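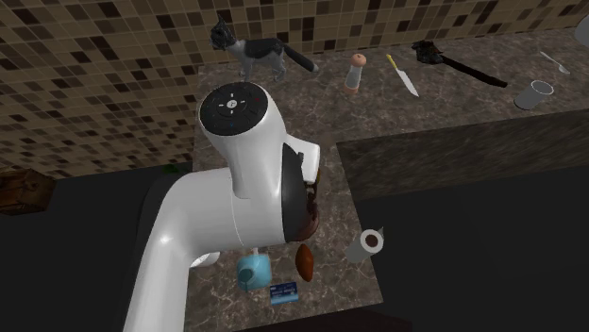 Parveen, I've been fighting summer pie dough for years and I have opinions, so get yourself a drink. First thing, the butter is only half of it. The flour matters too, and so does whatever you're rolling on, and in a hot kitchen all of it creeps up together until you're pushing paste around. I keep my flour in the freezer from May on, in an old ice cream tub, and I roll on stone if I can get it. A mottled gray-brown marble with the lighter veins running through it is my favorite, pretty and very practical, except that you can't see where you've spilled the whole wheat flour until you put your sleeve in it. And an L-shaped counter is a gift for this kind of work! Roll on the part that sticks out, where you can walk around the dough, and keep the bowls on the run along the wall.

On 28 June 2018, Parveen Bhuiyan wrote:
> Hello all, new-ish here, mostly a bread person. I promised my
> sister-in-law two cherry pies for a party and the practice one
> was a disaster. The dough tore when I lifted it, I patched it,
> it tore again, and then the sides slid down in the oven and
> left me with a sort of cherry puddle with a cookie under it.
> My kitchen gets very warm in the afternoon. I used all butter,
> ice water, and the food processor. Should I just switch to
> shortening? Also does resting it really matter or is that one
> of those things people say?
> Parveen

OK, taking these out of order.

Resting matters. It matters so much that if you only change one thing, change that. You want 30 minutes in the fridge after you mix it, at the very least, and then again after it's in the pan. That second rest is the one people skip, and skipping it is how you get sides that slide. I've left mine in the pan overnight with plastic wrap over it and it was the best crust I made all year (the filling was another story, I used frozen rhubarb and we don't talk about it).

Don't switch to shortening unless you like it. Tharindu Haque swears by half and half and he'll probably write in and tell you so, and his crusts do hold a sharper edge than mine. But I want to taste butter, so I stay with butter and work in the morning. Is there any chance you could roll at 7 a.m. and bake later? The dough won't mind waiting. 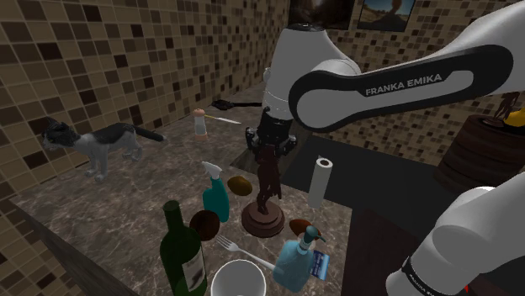

The tearing sounds to me like too little water, and the food processor is where I'd look. It cuts the butter so fine that the dough seems wet before it is, so you stop adding water early, and then it cracks on you. Try pulsing just until you've got lumps like big peas, then dump it in a bowl and do the water by hand. Squeeze a bit in your fist — if it crumbles when you open your hand, it wants another spoonful. I go up by a teaspoon at a time from there and I've never been sorry.

Lifting it: roll it around the pin, loosely, and unroll it over the pan. Then ease it down into the corners with your knuckles and don't stretch it. Whatever you stretch will shrink back. If it gets floppy halfway through, put the whole thing back in the fridge, pin and all. I once had to do that 4 times with a single crust in a rental with no air conditioning, and it still came out flaky.

For cherries specifically, Hatice Öztürkmen posted a tapioca version a while back that sets up beautifully and doesn't go gluey. I thought I'd saved it and now I can't find it. Hatice, if you're reading, would you mind sending it again? I remember it had a little almond extract and the juice got cooked down first, but I don't trust my memory for the amounts.

One more thing about the party. Bake them the day before if you can. A cherry pie cut warm will run no matter what you did to it, and a night on the counter firms it right up. Put a sheet pan on the rack underneath, too, or you'll be scrubbing the oven floor while everyone else is eating.

Let us know how the next practice one goes, and tell us what size pan you're using.

Fedir Kobzar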